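October, by Siwan Jarman

So I finally did it. After two years of hanging around the edges of the Culoston muster and asking people annoying questions about their shoes, I joined the Sakby Company, and last month I got to stand in a real pike block. I couldn't lift my arms the next morning and I've never been happier!

If you're new to the blog, I fell into this by way of sewing. I made a doublet for my cousin, the doublet needed a shirt, the shirt needed someone to tell me the collar was wrong (thank you, Anika Schumacher), and somewhere along the way I bought a pike. It doesn't fit in my apartment. It lives on brackets in Hưng's garage, and I visit it.

Anyway – the kit. Our group does the 1640s and the kit rules run to a good few pages, most of them about hats. I've got the wool breeches done, two pairs of hose, and a coat that I've unpicked at the shoulder more times than I want to talk about. The wool came from Lundonska and it's lovely stuff, thick and a bit greasy, but it frays if you so much as look at it. Next time I'm cutting bigger seam allowances. I'm still on borrowed shoes.

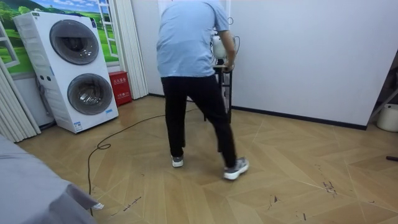
Drill is the part I've been practicing at home, mostly with a broom handle. The posture I keep getting wrong is "charge your pike," where you step out and drop your weight, and Bảo Lý says I stand like I'm waiting for a bus. What you want is feet wide apart, one planted well back, the other stepping out, the way it is with the gray-and-white sneakers there, and a slight lean forward from the hips. Now do that in latchet shoes on wet grass with a helmet sliding over your eyes. I've worked out that if I stuff the helmet lining with extra linen it stays put for most of a charge, though then I can't hear the orders, so I just copy whoever is on my left.

The event itself was a blur. We marched out, we marched back, we got shoved down a slope by the Farías regiment (very politely), and then there was stew. They told us 3,057 people came through the gate over the weekend, and I think every one of them asked me if I was hot. Yes! It's wool!

Winter is for sewing, so I'll be starting on a proper snapsack and redoing that shoulder again. If anybody has a decent pattern for a Monmouth cap, or has knitted one and lived, please leave me a comment. Tài Khương has offered to teach me, but he lives four hours away and I can't cast on over the phone.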